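Two-Arm Station, Collection Diary
26/04/2024
By Adesuwa Osagie 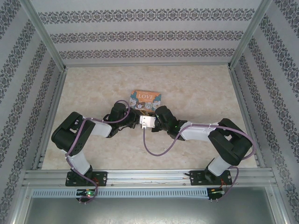 Book Handling, Clorcombe Set

Collection continued today with the small picture book, the orange one with "LOVE" on the cover. The task requires both arms to work on a single flat object, and the operators find it slower than the block tasks.

Melahat Özkan and I recorded 49 examples, bringing the set to 247 of the 800 agreed in February. I rejected two in which the left arm paused for too long before the approach. They remain on the drive, marked as such, pending a decision by Birsen Dönmez.

The starting angle of the book is to be varied more widely in the next session. Ms. Özkan has asked that the tilt be entered in the log before each recording begins.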